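September 16, 2017
Place setting notes, Lurkstead tableware job

Okay, writing this up before I forget which decisions we made and which ones we only talked about. The job is the table-setting layout for the Lurkstead cafe: one dark plate, one tray, one striped mat, one piece of flatware, all of it living together on a pretty small table. I've been calling the dark round plate "the slate" in my head even though it isn't slate. Up close the top is all ridges and creases, more like bark, and I love it more every time I get it out of the box!

First problem is the tray. The cream one is the keeper (we dropped the Skandska tray back in July, too tall at the rim, and the corners fought with everything). Next to the dark plate the cream goes a bit yellow under the overhead lights, but put the striped mat between them and it calms right down. I had the two parked side by side for a good part of the morning and kept changing my mind about the gap.

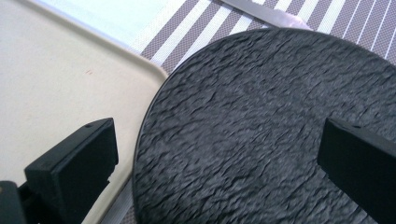 How much space should there be between plate and tray?
Two fingers' width is what I'm going with for now, measured rim to rim, enough to get a hand in and lift the plate without bumping the tray.

I did try them touching. It looks great for the first minute and then somebody picks up the plate and drags the tray along with it. I also tried setting the plate right on the tray, and that's out, it hides the only smooth surface on the table and the textured one ends up looking like a lid.

Tray orientation: long side toward the diner felt natural but ate up all the elbow room. Short side toward the diner leaves more space for the mat on the right, and the rounded corners stop looking so much like a cafeteria. I went back and forth on this one and I'm still not totally sold. If you're reading this and you have opinions, put them in the margin.

Then the base layer. The pale sheet over the tabletop is just there so I can judge colors without the table butting in, but I left the wood along the far edge uncovered because the Lurkstead tables have a honey-colored wood lip too and I wanted to see it against the stripes. Glad I did — the gray and white looks much less chilly with a bit of wood behind it.

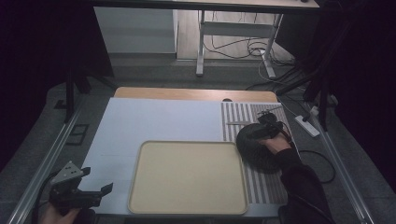
So the wood stays in the plan, and I'd even push for a little more of it if the cafe lets us skip the runner. The runner was never my favorite anyway. It came with the Monti samples, it slides, and it picks up every crumb in the building. If it has to stay, it should go under everything and stop well short of the lip.

The mat. I went through the whole Stotilo sample book (103 swatches, my eyes were done by the end) and ended up right back at the stripe I'd started with. The good thing about a stripe is that you can see right away when something is crooked. The annoying thing about a stripe is the same thing. Every time I set the plate down a hair off I could tell from across the room, and whoever sets these tables at seven in the morning is going to feel the same way. I squared the mat to the table edge first and then placed the plate by eye, and that went a lot faster than doing it the other way around.

One thing to raise with the cafe: the weave wants to fray. There's already a bit of it along one edge of ours and this mat hasn't been anywhere near a dishwasher. Could be we hem them. Hemming 800 of anything is not how I want to spend the fall, so let's get a price from outside before we promise it.

Flatware next. I only had the plain polished metal with me, the smooth flat handle with the gentle bend near the end. Against the black it really pops, and the shine is about the only bright thing in the whole setting. I tried it straight up and down beside the plate, then on the mat by itself, then leaning on the rim at a slant. The slant is my favorite by a mile, though I can already hear the argument about whether it'll stay put when someone bumps the table.

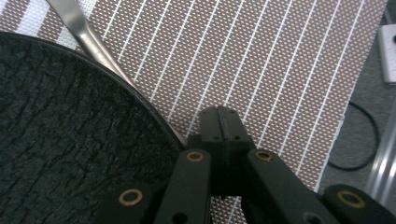 Still to do

Get a second dark plate out and see if the ridges match at all or if every one is different. I'm hoping for different.

Ask Lurkstead for the real table depth. The drawing says one thing and the email says another, and they're 2 inches apart, enough to sink the tray idea completely.

Cut 17 paper blanks to mat size so we can lay out the long communal table on the floor.

Try the matte flatware if it ever shows up.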